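Ticket 2129
Queue: Hand-held gripper collection
Subject: Flat items dropped from training set, "no grasp found"
Raised by: Chibuzor Aliyu
Assigned to: Tae-yang Yook
Status: Closed
Priority: Normal

Problem as reported

Since the February update to the Skurnel import step, most of our flat-object recordings are being thrown out before they reach the training set. The log line is always the same:

REJECT: no grasp found, aperture never below threshold

Mugs, bottles and soft toys go through as normal. Books, board-game boxes and trays are the ones that fail. In yesterday's batch from the Godmont table I recorded 40 episodes of "turn the flat item and push it to the mat" and 24 were rejected. I watched several of the rejected ones all the way through and the fingers are clearly on the object.

Things I have tried:
Restarted the import. Same result.
Re-ran the aperture calibration on the gripper. Same result.
Swapped to the second gripper. Same result, so I don't think it is the hardware.

Chibuzor

Reply from Tae-yang Yook, 10:15

Thanks. Can you tell me which way round you are holding the wide items? If the fingers go across the full width of a box they will be nearly open the whole time, and the import step reads that as an empty gripper. The old version only looked at whether the fingers had moved at all. The new one wants the aperture to drop under a fixed value and stay there for 8 frames.

Please also send the reject list as a text file. The screenshot is too small for me to copy the episode numbers.

Reply from Chibuzor Aliyu, 10:50

List attached. I went back through them and it is a mix. On some I am across the short side, on others I am at a corner with one finger on each edge, because the task is to turn the item on the table and you get better control from there. The corner ones nearly all fail. A few of the short-side ones pass, and those are the thinner books.

We can't drop the corner hold. The Jayawardena task sheet asks for at least two ways of holding each item, and picking a large box up flat is not possible with this opening.

Reply from Tae-yang Yook, 11:30

Agreed, keep the corner hold. The model needs to see it.

I can reproduce this here. With a board-game box held at the corner, the aperture settles well above the threshold and stays steady. An empty gripper at rest also sits well above the threshold and stays steady, so on that one number the two look alike. The check was tuned on the Grultdale set, which is all small kitchen items, and it was never run on anything wide.

Workaround for today: in the batch settings, set grasp_check to "warn" in place of "reject". Episodes will be kept and flagged. Please don't turn the check off altogether, as it does catch recordings where the trigger slipped.

Reply from Chibuzor Aliyu, 13:05

Set to "warn" and re-imported the batch. All 40 are in, 24 flagged. I looked at each flagged one by hand. 22 are fine. Two are bad recordings where I let go early, and I have marked those for deletion.

One more thing I noticed while checking. The flagged episodes have the grasp label left blank, so a search for "held" misses them. Is that expected?

Reply from Tae-yang Yook, 14:20

Not expected, but it is the same fault. The label is written by the same check. I have changed it so that it compares the aperture with the expected width for the item type and hold, where there is one on the task sheet, and only uses the fixed value where there isn't. Blank labels will be filled in when you re-import.

You will need to add a width and a hold type for each flat item. Rough values are good enough. For corner holds, put the width between the fingers, not the width of the box.

Reply from Chibuzor Aliyu, 16:40

Widths and hold types added, batch re-imported with the check back on "reject". The good episodes are all in and labelled, and the two bad ones were rejected as they should be. I will run the large items again on Tuesday and reopen this if anything odd comes up.

I have put a still on the ticket so the next person knows which hold we mean.

Attachment 1
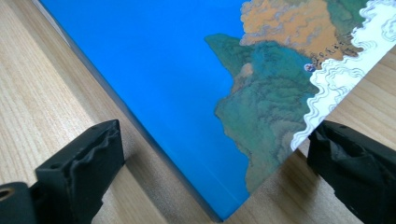
Corner hold on a flat item with a map cover, one finger on each side of the corner.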